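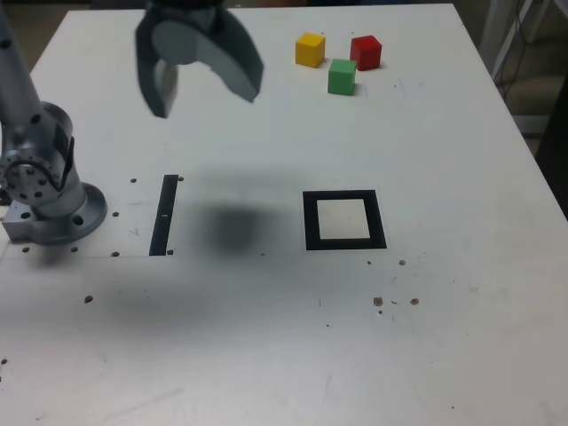
A silver robot arm mounted at the side of a white table, its dark gray gripper open.

Trunmont will not join the tariffs on Skotden's grain, and its trade minister would like everyone to stop asking as though the answer might change by supper.

"We have shared a river with these people for longer than either of us has had a flag," the minister told us over a long pot of tea at the ministry, the second such pot of the morning. "You don't tax your neighbor's bread and then invite him to talk about peace."

The minister is a generous talker, and came back several times to the border crossing at Bravo, where 287 trucks were held up last August while the two capitals argued over paperwork. "Those drivers slept in their cabs, bless them, and the farmers lost the load."

Would Trunmont host talks, then? "Gladly, if both sides ask." The offer made to Skotden covers 3000 tons of wheat at the old rate, with 30 days to reply. Lunent has called it a reward for bad behavior.

"Lunent is a friend, and friends may grumble," the minister said, pouring again. "I have been grumbled at for 40 years."

24 Mar 2020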